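Table for Two Arms

By the time I found the right door at Falturberg, the open day was well under way and the good spots at the front had gone to people half my height. I didn't mind. Two white robot arms were setting out a restaurant table, and I could have watched from the parking lot.

The workshop drew 61 visitors this October, and most of them ended up at this one booth. Merike Sakalauskas, who runs the demonstrations, keeps the props cheap and familiar: a yellow tray, a stand, a dim sum menu.

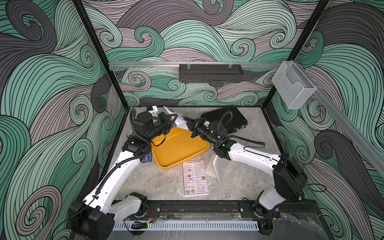 Two grippers and one sheet of paper at the Falturberg open day.

Paper is the hard part, she told me. It bends, it slides, and it looks different every time you pick it up. A coffee mug is a holiday by comparison. Her team has logged 1163 tries at jobs like this one – and she can talk about the bad ones with real affection.
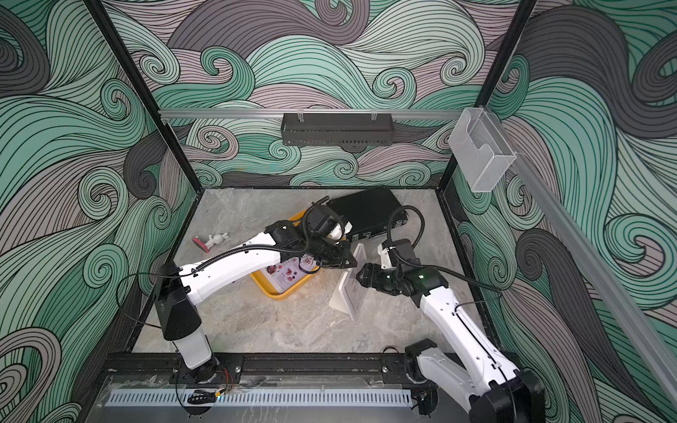 I stayed for 18 minutes and asked far too many questions (sorry, Merike!). What got me was how two arms have to share such a small space, each one leaving room for the other, the way cooks do in a narrow kitchen. A girl beside me wanted to know if they ever bump elbows. They do, Merike said, and then she showed her the big red stop button in the next room.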